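Why is the ball that shape? A beginner's guide to the offside line, the bounce and other odd bits of rugby

I once spent a whole match cheering for the wrong thing. Everybody around me groaned, and I was on my feet clapping, because a player had thrown the ball a very long way up the pitch and somebody had caught it. Brilliant throw, brilliant catch! Except that in rugby you aren't allowed to throw the ball forwards, so the referee blew the whistle and the other team got it.

So if you've ever watched a game and thought "hang on, what just happened?", you're in good company. I'm going to go through the things that puzzled me most when I was new. I'll mostly talk about rugby union, the kind with 15 players on each side. There's another kind called rugby league, which has 13, and it has its own rules. Some of what I say is true for both, but they are different games and fans of each get a bit cross if you mix them up.

Let's start with the ball

It looks like a big fat egg, or a plum if you've got a plum to hand. Long ago, the balls were made of leather with a pig's bladder inside. Yes, a real pig's bladder! Somebody had to blow it up, with their own mouth, through a little tube. A bladder isn't perfectly round, so the ball wasn't either, and over the years it got longer and pointier as people found that shape easier to carry and pass.

Today's balls have rubber on the outside and it's covered in tiny bumps. Run your thumb over one and you can feel them. The bumps help you hang on when it's raining, and if you play where I grew up it is always raining.

The best and worst thing about the shape is the bounce. Drop a football and it comes straight back to you. Drop a rugby ball and it might jump up into your arms, or it might shoot off sideways and leave you looking silly. It all depends on which bit hits the ground first. If it lands on its side it tends to stay fairly low, and if it lands on a point it can leap almost anywhere. Try it on some grass (grass, please – I have broken a plant pot doing this) and see whether you can guess where it will go. I tried it 19 times in a row one evening and I was right 11 times, and I was very pleased with that.

Going forwards by passing backwards

Now for the thing that caught me out. To score a try you have to get the ball over the other team's goal line and press it down on the ground. So you want to go forwards. But every pass has to go sideways or backwards!

It sounds daft until you try it. Imagine you're running as fast as you can with the ball and a big defender is coming right at you. Your friend is running too, a few steps behind and off to one side. You pass it back to them, the defender has already chosen to tackle you, and whoosh, off your friend goes through the gap. The ball went backwards for a moment and then a long way forwards.

You can also kick the ball forwards, as far as you like. The trouble is that once you've kicked it, the other team may well catch it. Some players kick it low along the ground and chase it, and then it's all down to that bounce again.

If you drop the ball and it goes forwards off your hands or arms, that's called a knock-on. You'll hear the whistle for this one a lot. 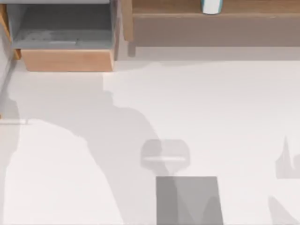 Written by the Drima junior sports desk
Ages 8 and up | Reading time: a mug of hot chocolate

What on earth is a scrum?

A scrum looks like a lot of people trying to get under the same table. Eight players from each team bind together in three rows, the two groups push against each other, and the ball is put into the tunnel in the middle. The players can't use their hands in there. One player in the front row, called the hooker, tries to hook the ball back with a foot.

It's a way of starting the game again after a small mistake, such as a knock-on. For younger children there are different rules, with fewer players and no pushing at first, and you'd always learn it with a coach. Please don't try one in the playground.

So who's offside?

Right, deep breath. I found this one hard, and there are grown-ups who have watched for years and still shout the wrong thing.

Think of the ball as having an invisible line running through it, right across the pitch. If you're in front of a teammate who has the ball, or who has just kicked it, you're offside. That's not a crime by itself. You can be standing there through no fault of your own. You only get in trouble if you join in, by chasing the kick, say, or getting in somebody's way. Get back behind the kicker and you can play again.

Counting up the points

A try is worth five. After a try your team gets a kick at the posts, called a conversion, and if it goes over the bar and between the uprights that's two more. A penalty kick is worth three and so is a drop goal, where the player drops the ball and kicks it just as it touches the ground. With that bounce! I've never managed one.

One last puzzle for you. A team has 11 points. How did they get there? It could be one try with no conversion and two penalties. Could it be anything else? Get a pencil and have a go. (Clue: try it without any tries and see what happens.)

If you want to see a game for real, ask whether there's a club near you. Many of them have mini sessions for boys and girls, and at first you'll probably play tag rugby, where you pull a ribbon off somebody's belt and there's no tackling at all. Take a drink, a gum shield if the club asks for one, and a spare pair of socks.

Next month: why cricketers stop for tea.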